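## The two-duvet question

*From Siden, the residents' newsletter, December 2021*

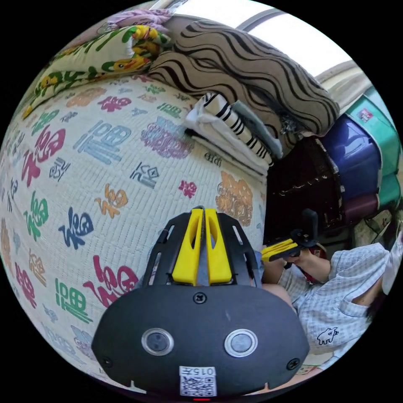
*Bed, the subject of this month's mail.*

In the last issue I wrote one paragraph, at the bottom of a page about bicycle storage, saying that couples should sleep under two separate duvets. I have been writing for Siden since the building had a working doorbell, and I've covered the parking dispute, the second parking dispute and the smell. None of it brought in as much mail as that paragraph. There were 64 letters and emails, one of them in pencil on the back of a takeout menu.

So we will do this properly.

My position has not changed. A double duvet is a fine thing in a store. It looks generous up there on the display bed, with its eleven pillows and no people. Then you take it home and add a second person, and by three in the morning one of you is rolled up like a pastry and the other is holding a corner. I was the one with the corner for most of my first marriage. I don't say it was the cause.

Two singles solve this. You each get your own weight and your own warmth, and you can stick a foot out without opening a window on somebody else's back. They also fit in the washing machines downstairs. A double goes in if you push, but then it comes out soaked on the outside and dry in the middle, and you get to run it again while the next person on the sign-up sheet stands there breathing.

The case against was put best by Ingvar Hjaltested on the fourth floor, who sent two pages. His main point is that two duvets on one bed look like a hostel. He also feels that a shared blanket keeps people talking, and that he and his wife have settled a number of serious matters by arguing over the edge of it. I have met them both and I can believe this. He adds that there is a gap down the middle where the cold gets in, and here I have to give him some ground. There is a gap. You learn to overlap.

Svend Hauksdóttir wrote to say that the real trouble is the covers, and that I should be ashamed of skipping over them. Fair enough. For anyone who still climbs inside the cover like a miner, her method is this:

1. Turn the cover inside out and lay it flat on the mattress.
2. Put the duvet on top, corners to corners, and tie them if yours has ties.
3. Roll the whole lot up from the closed end, tightly.
4. Fold the open end of the cover around the roll, button it, and unroll.

I tried it. The first time I ended up with a perfectly buttoned cover and a duvet next to it. The second time it worked, and I stood there for a while feeling like a man who could do anything, and then I did nothing else all day.

A few smaller matters from the mailbag. Several of you asked about filling. I sleep under an Enen, the middle weight, bought at Ásgeirsdóttir when they were closing out the old stock, and it has been good to me apart from one seam. Down is lovely and I can't afford it. Wool is heavy in a way that some people like and I find accusing. As for detergent, use less than the box says. The Kostus people print a line inside the cap, and I stay well under it and smell fine.

Drying is where most duvets are ruined. If it feels dry, it isn't. Hang it over two lines, turn it, shake the clumps out, and leave it another day. Please don't do this over the stairwell railing, which was the actual topic of 52 of the complaints we received in March and which I am told I must mention.

The drying room is open until ten. The key is back on its hook, and the person who had it knows who they are.

Next month I had planned to write about salt for the front steps, but I already have a reply to this item from Ingvar, who was shown it early as a courtesy. It is three pages, so the salt may have to wait.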